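Home | Issues | Authors | Submit | Contact

Work Organization and Automation
March 2, 2026
By Man-sik Seo

4. Task reallocation at the Olcombe site

4.1 Setting

Olcombe is a banquet kitchen and dining hall operated by Brarkano. Before automation, table clearing and restocking were done by 34 attendants, each of whom handled both fixed stations and guest requests. The Sustex program moved one part of this work, the collection of small items from round tables into baskets, to single-arm manipulators. Attendants kept glassware, linen and all contact with guests.

Each clearing routine was rehearsed in simulation before it was released to the floor. Attendants were asked to review the simulated layouts and to mark any they considered unlike their own tables. Of 732 layouts generated, they marked 388. Most objections concerned the placement of items near the table edge – a detail the engineering staff had treated as random variation. Figure 3 gives a layout of the kind reviewed, with one fruit in the basket and other items still on the cloth. 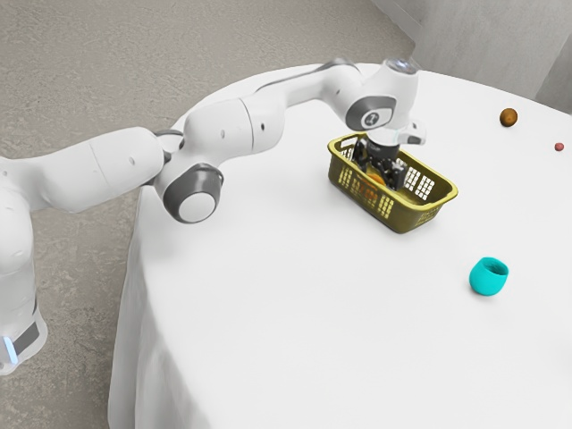 Figure 3. Simulated clearing task. The gripper is over the basket; a cup and two other round items lie outside it.

4.2 Changes in attendant work

Three changes were recorded. First, walking distance per shift fell, but time spent standing at a single table rose. Attendants stayed near the arm in case a grasp had to be repeated, and this waiting was not entered in the shift plan. Second, layout review became a regular duty. It was assigned informally, usually to senior attendants, and carried no change in grade or pay during the study period.

Third, the order of clearing was fixed. Attendants had previously cleared in whatever order suited the guests still seated. Under the program, the order came from the task file, and a change required a request to the shift lead. In interviews, 25 attendants named this as the main loss. Several had begun to clear the outer items by hand before the arm started, a practice the task file did not allow for.

4.3 Limits

The data come from one site and one employer. The Tanoli site, where attendants write the task order themselves, opened after data collection closed in March and is not covered. Grasp failure rates were not made available to the author, so waiting time cannot be separated into necessary and precautionary parts.

Related articles
Shift planning after partial automation
Who reviews the simulator? Informal duties in service work
Task order and discretion in banquet kitchens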